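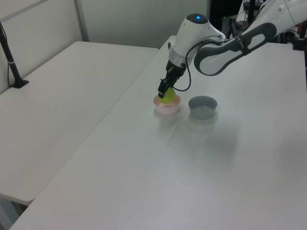 Work and Livelihood
Unit 4 handout: Staying in a job you did not choose

Reading for this unit: the Brarkeck essay, first half only. The second half comes back in Unit 6.

Terms

Job: paid work taken mainly for the income.
Career: a line of work in which a person expects to move up.
Calling: work a person would want to do even for less pay.

The same position can be any of the three. Two people at neighboring desks may give different answers, and one person may give different answers at 25 and at 50. Do not treat the terms as a ranking. Several papers last term did this and lost marks for it.

Why people stay

Money is the usual first answer, and it needs to be broken down. Rent, debt, health coverage and support for relatives work differently. A debt has an end date. Support for a parent usually does not. In the Dudus case, the worker sends home 800 a month out of pay of 2,304 and turns down a training place that would have cut her hours for a year. Work out what she has left before you judge the choice.

Other reasons in the reading: fear of starting over, loyalty to coworkers, a short commute, and habit. Dierckx gives habit a full chapter. We will only use the opening pages, where the clerk keeps a list of trades he meant to learn and stops adding to it.

What it costs

The Rarham diaries are the main source. Look at the entries for the second winter, when the writer starts describing Sunday evenings in more detail than the working week. Note that he does not dislike the work itself at first. His complaints are about being watched and about having no say in the order of tasks.

Keep boredom, overwork and poor treatment apart in your notes. They call for different remedies, and a new job may fix only one of them.

For discussion

Is it fair to call the Dudus choice a sacrifice if she does not use the word?
Can a hobby do the work of a calling?
When does patience become avoidance?

Written work

Write up to 145 words on one entry from the diaries. Quote no more than two lines. Graded out of 100 with the Unit 3 response. Due 2020-07-04.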